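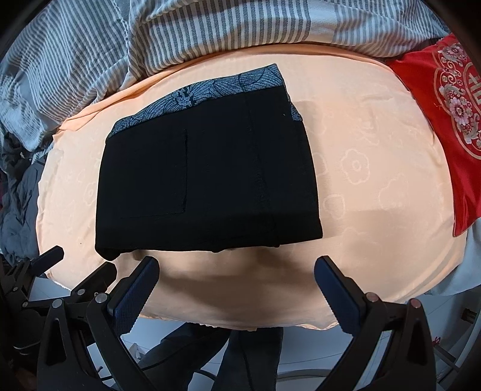

# In praise of the gripper with the dull spec sheet

I have spent most of this year holding grippers in my own two hands, folding laundry with them, and I have come around to an opinion that my colleagues find a bit tiresome, so I am writing it down in one place and then I promise to stop bringing it up at lunch.

My opinion is that we compare grippers on the wrong things. We line them up on a bench, we read off the grip force and the opening width and the weight, we close them on a wooden block and a foam ball, and then we choose. I did this myself for years! I have a drawer full of foam balls. And every time, the gripper that won on the bench turned out to be a misery the moment somebody put a pair of pants in front of it.

Cloth is a wonderful, humbling judge. Take something black, folded into a thick bundle, and lay it on a padded sheet with a bit of give in it. The bundle has no single edge. It has a seam that puckers, a corner that curls, and a hem that wanders up and down, and dark fabric in its own shadow gives a wrist camera very little to go on. If your fingertips are too thick they bulldoze the hem. If they are too smooth they slide off the top layer, and if they are too sharp they pick up the garment and the sheet underneath and whatever is under that.

The two pairs of hand-held grippers we lived with longest were the Clano and the Vorkeritz. The Clano is the one everybody wants to pick up first. It is light, it snaps shut with a lovely click, and its fingers come to a fine hard tip. The Vorkeritz has parallel linkages, ridged pads with rounded ends, and no click at all. It looks like something from a hardware store, and I say that with affection. On the bench the Clano beat it in every column that we had bothered to draw.

Then we took both of them out to the rooms in Undton, where there are real sheets and blankets and cushions with slippery satin covers, and we folded for 2 weeks. We logged 200 folds on each pair. I won't pretend this was proper science – the same few people did all the folding, and we got better as we went – but the Vorkeritz dropped or lost the fabric on 19 of them, and the Clano was so far behind that on the second Tuesday we quit using it for anything heavier than a dish towel.

Hyun-seo Bang, my office mate and the person who disagrees with me most usefully, thinks I am giving the hardware too much credit. Her view is that the Clano would do fine with softer pads and a controller that closed more slowly, and that I fell for the Vorkeritz because it forgave my clumsy wrists. She may well be right about my wrists. But I would answer that forgiveness is exactly what I want to buy. When I am on my fourth hour of folding and my forearms ache, I come in crooked, and the pad that still catches the hem when I come in crooked is worth more to me than the one that catches it beautifully when I come in straight. A robot arm running on what we recorded will come in crooked too, in ways of its own.

I feel much the same about the cameras, by the way. We argued for ages about resolution, and all that time the thing that mattered was whether the view took in both fingertips and enough of the surroundings to tell where the garment ended. A wide view that gathers up the floor and the blankets and your own legs is untidy to look at, and I would still choose it over a sharp little window onto one fingertip. Our controller, Ra, was happier with it as well, though Ra is moody and I wouldn't lean on that too hard.

So my plea, to anybody with a purchase order half filled out, is a small one. Borrow the grippers first. Take them somewhere soft and cluttered, bring your darkest and most wrinkled clothes, and fold until you are bored and a little sore, at least 4 hours at a stretch. Write down which pair you reach for after the break, when the novelty has worn off. I'd put that above grip force, and I'd put it above the click, much as I miss the click.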